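# Prekside Desk Set

By Zarmeena Cheema, May
Last updated: May

Simulated desk episodes from the Prekside student robotics club. 1,125 episodes, two arms, one simulated apartment. Kamran Bugti wrote the task scripts and I did the cleanup.

Our poster said this set teaches a robot to tidy a desk. I'd want more proof before repeating that. Every reach toward the bowl comes from the same scripted planner, so a policy trained here may only be copying the planner.

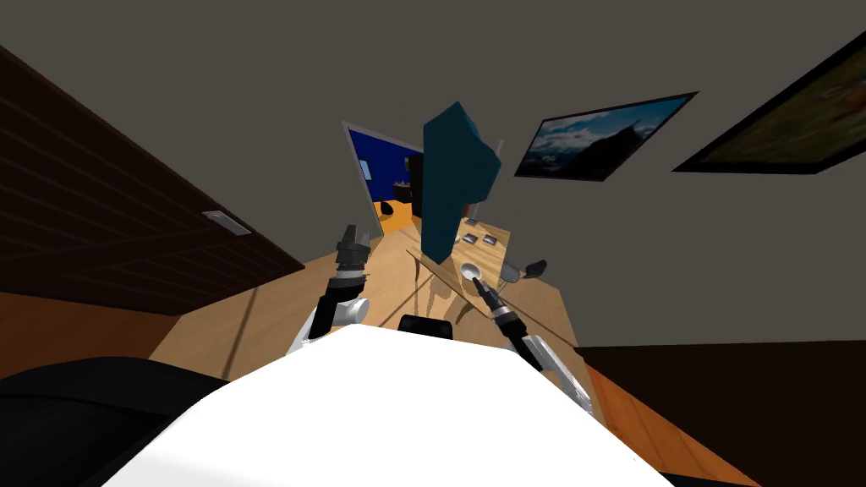

Success labels are automatic. I checked 40 by hand and disagreed with six. Grasps that slip after the last step still count as wins, and Kamran and I have not settled whether they should.

Nothing has been tried on hardware. Please don't quote our sim scores as if it had.

Splits: 400 episodes held out, the rest for training. Held-out rooms are the same rooms. Yes, that's a problem.

Related:
- Trastwood Drawer Set
- Dogar grasp labels, v2
- Cundham meet notes (Hina Sandhu)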